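Section 3: Tuning the grasp planner for cloth

Okay, so by now you've got Raven installed, both arms show up in the Sundevo panel, and you've done the zero pose from Section 2. Good! Now we get to the part I like best, which is teaching the planner to deal with something floppy. I do all of this with a plain white cloth on the bench, and I'd start there too before you try shirts or anything with buttons.

Before you start

Stop any running job and put both arms in hold. Keep your hands off the bench until the status light in the panel goes gray (I still forget this, and I wrote the manual).

Setting the pinch

1. Open the Grasp tab and pick Cloth from the profile list. If you only see Rigid, your copy of the Abera profile pack is out of date, so update it and restart the panel.

2. Set Close Mode to Force. Position mode works great for blocks, but with thin fabric the fingers reach their target and the software reports a happy grasp with nothing in it.

3. Type 1000 in the Close Timeout box. That's in milliseconds. Go shorter and the planner gives up while the fingers are still moving.

4. Turn on Wrist View and press Test Pinch. What you want is fabric gathered to a point between the two fingertips, with the rest hanging free. 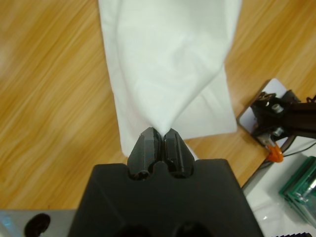 5. Press Lift and watch the Load line in the plot at the bottom of the panel. It should step up once and then stay pretty flat. If it sags slowly, the cloth is creeping out, so raise Grip Force by 2 and run the test again.

6. Once you get 3 good lifts in a row, press Save Profile. Give it a name you'll recognize in November, please. I have a whole folder of things called "cloth_new" and it's a misery.

Note: Grip Force goes up to 8 in this profile. You can type a bigger number, but Raven will quietly clip it and the panel won't say a word. We have a ticket open for that one.

Setting the approach

The approach is where most folks lose an afternoon. The planner picks a spot on the fabric, opens the fingers, and comes in along whatever direction it thinks is "down" into the cloth. On a flat sheet that guess is fine. On a rumpled one it can be way off!

1. Go to Plan, then Approach, and set Surface Source to Wrist Camera.

2. Set Smoothing to Medium. Low makes the planner chase every tiny wrinkle, and High irons them all out so there's nothing left to pinch.

3. Check that Pre-open is on. The fingers need to be apart before they get near the fabric, or they just push it along the table.

4. Press Step, and keep pressing it, one waypoint at a time. I know it's slow. After each step, compare the wrist view with the little blue arrow in the plan window. If the arrow leans toward the tabletop instead of into a fold, press Replan and step again.

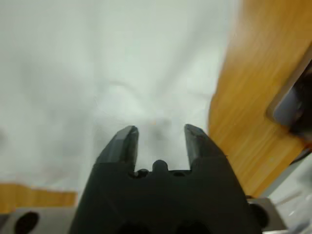

Bromora wrote in to say that Medium smoothing made their planner skip small folds completely, and that they got better results on Low with Replan Limit turned up to 8. Fair point, and I've since tried it myself. It's a nice setup for thin fabric if you don't mind waiting on the extra plans. For towels I'd stay on Medium.

Caution: Don't switch Surface Source while an arm is moving. The plan gets rebuilt on the spot and the arm can jump. Put it in hold first, switch, then press Replan.

5. When the steps look right, change Run Mode from Step to Slow and do one full pick. Leave your finger near the stop button for this one.

6. Save again. The approach settings live in a separate file from the pinch settings, so the save you did earlier doesn't cover them.

If the panel shows "no valid approach" after all that, flatten the cloth a bit, press Refresh View, and go back to step 4. Two-arm handoffs use these same saved files, and you'll load them at the start of Section 4.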